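Software corner: the grasp checker, wrist view masks, and why your logs got smaller

Right, quick one from the Hudham bench, and sorry it's long, I've not had time to make it short. Lots landed in the software since the last newsletter and half of you have been asking in the corridor, so writing it down once.

Main thing first. The grasp checker is in. It's on by default in the pick stack from this release, so if you pull and your arm suddenly starts refusing to lift things, that's why. Read on before filing a ticket please.

What it does. After the fingers close, and before the lift, the controller now waits for a yes from perception. Up to now we went on finger position alone. Fingers stopped short of fully closed = something in there = go. Fine for hard parts. Rubbish for anything soft, because a squashy thing can let the fingers go nearly all the way and the old test calls that a miss. Also rubbish the other way round: fingers jam on the edge of a tray, stop early, controller says lovely, lifts nothing, carries nothing across the cell, places nothing very carefully. We've all seen it.

So now it's two votes. Finger position is one, wrist camera is the other. The camera vote comes from a small segmentation model that Tiziana Villa trained over the winter. It looks only at the region between the fingertips and says held, not held or dunno. Held plus sensible finger gap, lift. Not held, open and retry. Dunno, take another frame and ask again, up to 3 times, then it gives up and asks a person.

The dunno answer was the argument. Guido Gatti wanted it gone (simple state machine, two outcomes, go home). Viera Dvořáček wanted it kept and she won, mostly by showing what the model did when you forced it to pick. Forced, it said held for nearly everything with any colour in it. Not good in a cell where the background has colour in it too.

Which brings me to masks. Lots of you don't look at the raw wrist frames and I'd like you to start. The viewer in Dinovier draws a neat overlay and everyone looks at the overlay. Turn it off now and again. Press M. You'll see how little of the picture is the thing you care about.
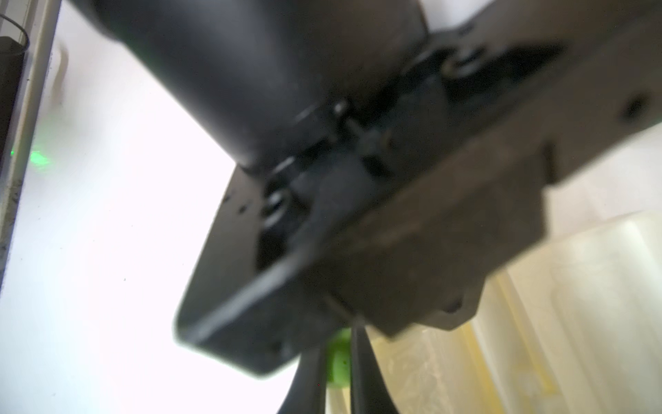

Raw wrist view, overlay off. Lime-green object between the fingers, bottom centre. Most of the rest is gripper and bracket.

That's a fairly kind case for colour. Bright green against black fingers, the model should find that all day. But look at how much of it you get. Part of it is behind the right finger and the fingers themselves run off the bottom. A box detector wants a whole object and sulks when it doesn't get one, and that was the trouble with the version before this. We spent ages tuning thresholds on it, wasted ages really. Segmentation copes better as it only has to label the pixels it can see.

Note also there's a second bit of green, low on the left, a soft glow on the wall. The old code did a plain hue test over the full frame and then took whatever blob passed. You can guess how well that goes with two lots of green about. The new one crops first, then segments. Crop is set from the finger positions, so it moves as the fingers move. If you've changed fingertips and not changed the fingertip file, your crop is in the wrong place and the checker will say dunno until you fix it. This is the top cause of tickets so far. Check the file!

Then the static mask. The gripper housing, the mounting plate and that big grey bracket sit in the same place in every frame, as they move with the camera. No point spending any effort on them. The mask blanks them out before anything else runs. You make one with the mask tool, which grabs frames while the arm wanders about, keeps whatever never changes, and writes out the result. Takes a few minutes. Do it once per gripper, do it again if anyone so much as nudges the camera mount. Viera is working on a check that spots a shifted mount and shouts at you, should be in by November.

Things that break the mask tool, from experience:

Arm not moving enough. If it sees the same bit of wall all the way through it decides the wall is part of the robot. Give it the wide wander, not the small one.

Fingers left still. Then the fingers end up in the mask and you've blanked the one part you need. The tool opens and closes them for you now but only if the gripper is enabled first. It does not warn you if it isn't. Sorry. On the list.

Focus. The mechanism up close to the lens is always going to be soft and that's fine, leave it, please stop refocusing on the screws. We want the fingertips sharp and nothing else matters much.

Bright backgrounds. Exposure is the next job. A white wall pulls the auto exposure down and then the black fingers turn into one black lump and you can't tell the edge of one from the other. Chalerm Khamphan has a branch that meters only on the crop and ignores everything outside it. Looks very promising on his desk. Hasn't been near a real shift. If your cell has pale walls, or plastic sheeting, or anything pale and shiny with folds in it, talk to him, he wants recordings from you. Folds are nasty because they make long straight-ish edges that look a bit like finger edges to the model. More of those in the training set would help a lot.

Numbers, since you'll ask. We ran 311 picks with the checker on over at the Jemusach cell, mixed soft and hard objects. It got 13 wrong. Most of those were it saying not held when the thing was held, so you lose a retry and a bit of time, no harm done. The ones that worry me are the other kind and Tiziana is going through those frame by frame. Don't quote the figure to customers yet, it's one cell, one gripper, and we were stood next to it the whole time being nice to it.

Timing. One look costs a little under a tenth of a second on the cell computer. You will notice it if you're running flat out. If you truly can't spare it there's a flag, grasp_check: position_only, which puts you back on the old behaviour. I'd rather you didn't. Morena Pellegrini has a version that starts looking while the fingers are still closing so that the answer is ready by the time they stop. That hides nearly all the wait. Needs the controller and the camera to agree on the time, and at present they don't quite, see next item.

Clocks. Still a mess. Camera stamps frames when they arrive, not when they're taken, controller stamps joint states when it feels like it. For most things nobody cares. For Morena's trick it matters a lot, as you'd be cropping round where the fingers were a moment ago. She's moving everything on to one clock, and the Nikolaidis driver has been rewritten to take the stamp from the camera itself. If you use that driver you must update both ends together. Old driver with new controller gives you times in the past and the planner refuses to move. It's the right thing for it to do but it looks like a crash. It isn't a crash. Read the message.

Logs. They shrank. The recorder used to save every wrist frame for the whole shift whether anything was happening or not. Now it saves full rate from just before the fingers close until just after the lift, slow rate otherwise. If you need everything (training runs, chasing a bug) set record: all and keep an eye on the disk. It'll fill up, it always does. Ticket 492 was exactly this and I'm leaving it open as a monument.

The log now also keeps the reason for each checker answer, with the crop and the mask at the time. So when you send in a "it said not held and it WAS held" report, send the log folder, don't send a phone photo of the screen. Phone photos of the screen will be replied to with the word "log".

Planner. Small change. After a failed grasp it used to go all the way back to the home pose and start again. Now it backs off a hand's width along the approach and has another look from there. Quicker, and the second look is usually better because it's nearer. The back-off distance is in the cell config, please keep it sensible. Someone (Guido) set it to zero to see what happens. What happens is it tries the same bad grasp in the same place.

Known problems, short list:

Clear objects. Model can't see them. No fix yet, use position only for those.

Black objects in black fingers. Same story, a bit better with the new exposure branch.

Anything that hangs down a long way below the fingertips gets called held even when it's only caught by a corner. True enough as far as it goes, but then it falls off on the way. We might add a second look after the lift. Opinions wanted.

Dinovier viewer drops the overlay if you resize the window during a pick. Restart it.

What I need from you. Pull the release, remake your mask, check the fingertip file, run a batch of picks with the things you handle in your own cell, and drop the logs in the shared folder under your cell name. Failures more than successes please, the model has seen plenty of nice ones. If you've got odd objects, squashy ones, shiny ones, ones with bits hanging off, even better. Tiziana is labelling as fast as they come in and wants to retrain before the summer break, so sooner is more use then later.

Questions to Viera for the checker, Chalerm for exposure, Morena for anything with a clock in it. Config for the new flags is in the readme, which I have only half updated, rest to follow when I get a minute.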